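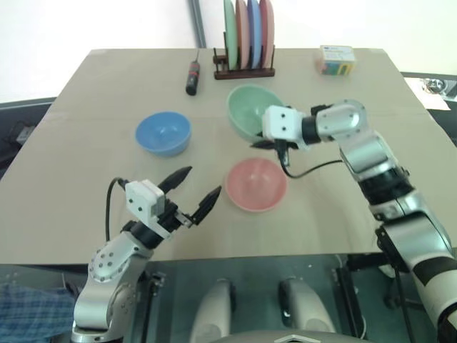
Hard water, glaze and the gray film: notes from one kitchen

The supply at my address comes from the Dorkholm wellfield and is hard. The utility's annual sheet lists 254 mg/L as calcium carbonate, measured at the treatment plant. My own drop titration at the kitchen tap reads a little lower in March and a little higher by late summer, which is consistent with the blending schedule they publish. I have been keeping a log since we moved in. The log is mostly boring. The parts worth writing up are below.

What the film is

There are two deposits, and they get confused. The first is plain carbonate scale. It forms where water is heated or where it evaporates, so kettles, faucet tips and the foot ring of anything left to drain on a flat surface. It is white when thick, gray when thin, and it goes away in citric acid with some fizzing.

The second is a silicate film. It shows up on glass and glazed ware after many dishwasher cycles, sometimes with a faint rainbow look at an angle. Acid does nothing to it. If a soak in warm citric acid solution leaves the haze unchanged, stop there. Longer soaks and stronger acid will only go after the decoration, if there is any.

A third thing, gray lines on the inside of a bowl, is metal transfer from flatware. A spoon is softer than most glazes and leaves some of itself behind. A mild abrasive powder with oxalic acid takes it off. I use the Thiele powder because the hardware store carries it.

Settings

The dishwasher is a Vetau with a built-in softener, the kind with a salt compartment in the floor of the tub. It was installed with the hardness setting at the factory default, which is meant for much softer water than ours. I ran it that way for most of a year before reading the table in the manual. The correct row for us is two from the top of the scale. Regeneration now happens more often and salt use went up accordingly.

The cycle counter is in the service menu. At the time of the change it read 1,183. As I write this it reads 3,468. Rinse aid brand and dose were held constant over that interval, apart from a few weeks when I ran out.

Results, such as they are: carbonate spotting dropped within the first week and has stayed low. The silicate haze on the older glasses did not improve, as expected, and the newer glasses have less of it. I can't separate the effect of the water from the effect of switching to the shorter, cooler program at about the same time. I should have changed one thing and waited.

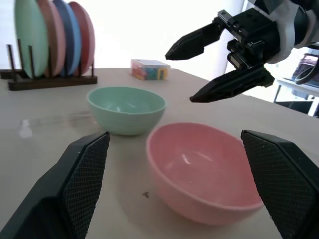
Finn Rothe wrote in after the last post to ask whether oversoftening was a risk. Yes, for glass. Very soft water with a strong alkaline detergent pulls material out of the surface faster than moderately hard water does. The machine doesn't soften to zero unless the setting is too high, so the fix is to set it from a measured value and not add a margin. For stoneware and porcelain I have seen no difference either way, but glazes vary and mine were all bought fired at the high end.

Whole-house options

I priced a Flando ion exchange unit for the basement. Installed cost came to roughly 2,000, before salt, and it would need a drain line run across the furnace room. The case for it is the water heater, where scale costs energy and eventually the element. The case against is the salt discharge, the floor space and the taste, which two people in this house object to. A bypass for the cold kitchen tap solves the taste and adds another afternoon of plumbing. I have left it for now and flush the heater every spring.

Descaling by hand

For carbonate only:

Two tablespoons of citric acid in a quart of warm water.
Soak for 20 minutes, with the foot ring fully under.
Rinse, wash normally, dry with a towel.

Don't use it on unglazed marble or limestone, or on anything with a metallic rim. Don't mix it with bleach. Vinegar works too, more slowly, and smells.

Open items

The test kit reagent expired in January and I have been using it anyway. A new one is on order, and I will run both against the same sample before throwing the old bottle out. I also want a reading from the hot side after the heater has been flushed.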